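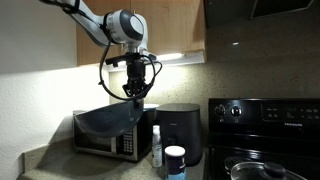
Notebook, August, adhesive bench

Entry 13 - edge joint samples, worktop filler

Picked up where Estela left off. The question is still whether the Linix two-part filler shrinks back from the joint at the wall upstand, or whether the substrate moves and the filler gets blamed for it.

Stock on the shelf: Linix filler, two cartridges, one open. Vergara primer, half a can, skin on top, strained before use. The Haltodden offcuts are all from one sheet, cut by Hipólito on the table saw. Edges sanded to 120 and wiped with alcohol.

09:40 Mixed first batch. Discarded the first few inches out of the nozzle, color was streaky. Second pull was even.

10:05 Filled set A (primed) and set B (bare). Joint width set with 2 mm shims. Shims pulled once the surface had stiffened. One shim in set B tore a lip off the bead. Marked it B4 and left it in.

11:20 Surface still takes a fingernail. The data sheet says it should not at this point. Room was at 59 percent humidity, higher than I would like. Vicente thinks humidity is irrelevant for this chemistry and that the mix ratio is off. Check the plunger on the Werko gun - it was sticking on one side last time and I never wrote down whether it was fixed.

13:30 Took the Werko gun apart. Left plunger disc was chipped and had hardened resin behind it. Cleaned it, fitted a spare. So set A and set B are both suspect. Keeping them for comparison, but they do not go in the table.

14:15 Repeat as sets C and D, same offcuts turned end for end. Bead much cleaner. Fingernail test passed at 26 minutes on both.

15:50 First depth gauge readings on C and D. No step at the joint that I can separate from gauge noise. Too early to mean anything.

To do
Read C and D again tomorrow morning, same gauge, same operator.
Ask Hema for the old readings on the matte sheet. They are not in the shared folder.
Order plunger discs.
Cheuk-hei wants a set with the joint running across the grain of the backing board - cut those before the sheet is used up.
Label the Vergara can with the date it was opened.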